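Ticket 2657: Participant attendance records not syncing to coach caseload view
Product: Nernis case management, employability module
Opened by: Senga Geddes, Jostden
Assigned to: Lleucu Pugh
Priority: 2
Status: Resolved
Opened: 2022-02-27

Reported problem
Coaches at the Jostden office mark attendance for the job-readiness course in the group session screen. The session saves without an error, but the hours do not appear on the individual participant record. Affected participants show as "not started" in the caseload view and receive the automatic reminder letter.

Scope
43 participants, all referred through the Posilska intake form. Participants entered by hand are not affected. One-to-one coaching appointments sync normally for both groups.

Steps to reproduce
Open Group Sessions and select any course session held in February.
Mark a Posilska referral as present and save.
Open the same person under Caseload, Activity tab. Hours read 0.

Log

Pugh: Reproduced on the test server. The save call returns status 200, so the session screen reports success. The hours are written to the sync queue and stay there. Please confirm whether attachments on an affected session reach the participant record.

Geddes: Attachment 1 shows under the session and not under the participant.

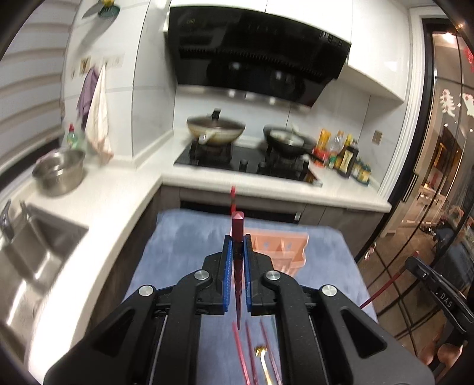 Attachment 1: dark red chopstick held upright in gripper jaws

Pugh: Confirmed, the attachment is stuck in the same queue. The intake form writes the referral number with a trailing space. Group Sessions matches on referral number and finds no participant. One-to-one appointments match on the internal ID, so they are not affected.

Chisholm: Can the reminder letters be stopped in the meantime? Two participants have called the office to ask if they have been taken off the course.

Pugh: Reminder job paused for Jostden only. Letters already in the print batch need to be pulled locally.

Geddes: Print batch cleared.

Pugh: Patch applied in version 4 of the intake connector. It trims the referral number on import. Existing records corrected by script and the queue rerun. Please check a few participants before I turn reminders back on.

Geddes: Checked five. Hours are correct on all of them. The attachment now shows on the participant record.

Resolution
Trailing space removed at import and in stored records. Reminder job restarted. Coaches do not need to re-enter attendance.

Open item
Group Sessions should return an error when no participant match is found. Moved to a separate ticket, owner Morag Lennox.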